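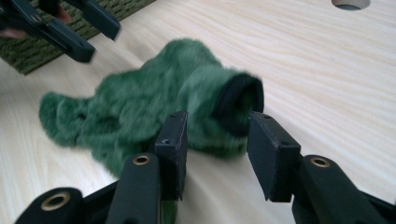
posted by dishwater_moon, 21 February 2026, in Launches & Tracking

Trying to work out if I can see the next Drallier launch from home. Last one in January I stood in the garden for 20 minutes and got nothing. The Havico page says it goes up from Hovville and turns north over the water, and I'm 400 km down the coast from there. Clear sky that night, no moon. Was I too far away or looking at the wrong time? Also what is the payload, the page just says "Patwary" and no more. Thanks

kestrel_shed

400 km is fine for the upper stage. You won't see it leave the pad, it has to climb over your horizon first, so give it two or three minutes after liftoff. Then it's low. Properly low, a fist above the sea at best. Any houses or trees on that side and you've had it, so go to the beach or up a hill.

January one slipped though. There was a hold for upper winds and it went nearly an hour late, well after the time on the page. Havico don't update the page, they only put holds on the audio feed. Have that on your phone while you wait. If you came in after 20 minutes thats your answer I think.

Patwary is a small radio relay satellite, 313 kg, going to a polar orbit. Hence the turn north. First of two, the second has no date yet.

Twilight is best by the way. Rocket up in sunlight, you in the dark, and the exhaust lights up lovely. Middle of the night you just get a orange dot moving.

tinribs

saw it from my mates boat once, amazing. get binoculars

oldgantry

Mostly agree with kestrel_shed but check the direction again. North turn means it's going away from you if you're south of Hovville, so it gets lower and fainter the whole time. You get maybe four minutes, less with haze. I'm on the other side, up the coast, and it comes nearly overhead.

Binoculars yes, 7x50 or similar. Don't bother with a telescope, too hard to follow. If you want to go nearer, the public field at Hovville takes 2,000 and it fills up early, no booking. Bring a coat.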